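4. 床面の片付けと収納ユニット周辺の整理

4.1 作業前の床面の状態
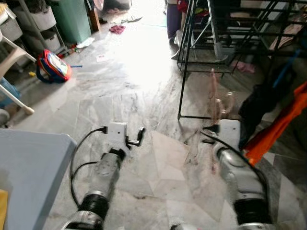
4.2 適用範囲
本章は、タイル床の室内に樹脂製引き出しユニット(Usico 736)を壁付けで設置し、周辺の床面を整理する手順を定める。ユニットの組み立ては第3章、引き出しの交換は第6章を参照のこと。

4.3 用意するもの
・乾いた布 2枚
・中性洗剤(水で薄めたもの)
・仕分け用の浅い箱 1個
・ラベル用紙(Ellileck 1059)
・巻尺

4.4 床に置かれた物の撤去
作業は壁側から始め、部屋の中央、開口部の順に進める。

1. 引き出しユニットの足元に散らばっている小物を、すべて仕分け用の箱に入れる。この段階では分類しない。
2. 棒状の物を拾う。タイルの上に横たわった細い棒は踏むと転がるため、かばん類より先に取り除く。
3. 子ども用リュックサックを起こす。肩ひもが床に広がっている場合は、左右をそろえて背面側にまとめてから持ち上げる。
4. リュックサックの中身を確認し、ファスナーを閉じる。保管場所が決まるまでは椅子の座面に仮置きしてよい。
5. 椅子やその周りに掛かっている布類を外し、四つ折りにする。洗濯するものは別に分ける。

注意:肩ひもだけを持って引きずらないこと。金具がタイルの表面を傷つけるおそれがある。

4.5 椅子とごみ箱の移動
1. 樹脂製の椅子は背もたれの上部を両手で持ち、脚を床から浮かせて移動する。
2. 背の高いごみ箱は、中身を空にしてから動かす。ふた付きの場合は、ふたを外して別に運ぶ。
3. 木製家具が隣にある場合は、ごみ箱との間に手のひら一枚分以上のすき間をとる。
4. 椅子を戻すときは、引き出しを最後まで引き出しても当たらない位置に置く。

注意:ユニットの天面に足を掛けたり、腰掛けたりしないこと。

4.6 床面の清掃
1. 壁際のほこりを乾いた布で集める。
2. 薄めた中性洗剤を布に含ませ、固く絞ってからタイルを拭く。目地に沿って一方向に拭くこと。
3. もう1枚の布で水気を取り、完全に乾くまで家具を戻さない。

警告:大理石調タイルおよび天然大理石には、酸性洗剤、漂白剤、研磨剤入りの洗剤を使用しないこと。変色や光沢の低下の原因となる。

備考:開口部から強い光が入る時間帯は、明るい床面の汚れや水滴を見落としやすい。光の差す方向と反対側から、低い姿勢で確認する。

4.7 引き出しへの収納
1. 箱に集めた小物を、文具、玩具、衣類小物、その他に分ける。
2. 重い物は最下段、毎日使う物は中段に入れる。最上段には軽い物だけを入れる。
3. 1段あたりの収納質量は2000 g以下とする。
4. 引き出しの前面左上にラベルを貼る。貼り付け面の油分はあらかじめ拭き取っておく。
5. 各段を一度ずつ開閉し、引っ掛かりがないことを確認する。引っ掛かる場合は中身を減らし、再度確認する。

注意:2段以上を同時に引き出すと、ユニットが前方に倒れるおそれがある。

4.8 完了時の点検
□ ユニットの前面に物が置かれていない
□ 開口部までの通路に、ひも、棒、布が残っていない
□ 椅子の四脚がすべて床に接し、がたつきがない
□ リュックサックが所定の場所に収まっている
□ 床面に水気がない

点検で不備があった場合は、4.4の該当手順に戻る。ユニット本体のがたつきについては3.5「水平の調整」を参照のこと。

改訂担当:Genalyn Fajardo
図版確認:Ismael Sampaio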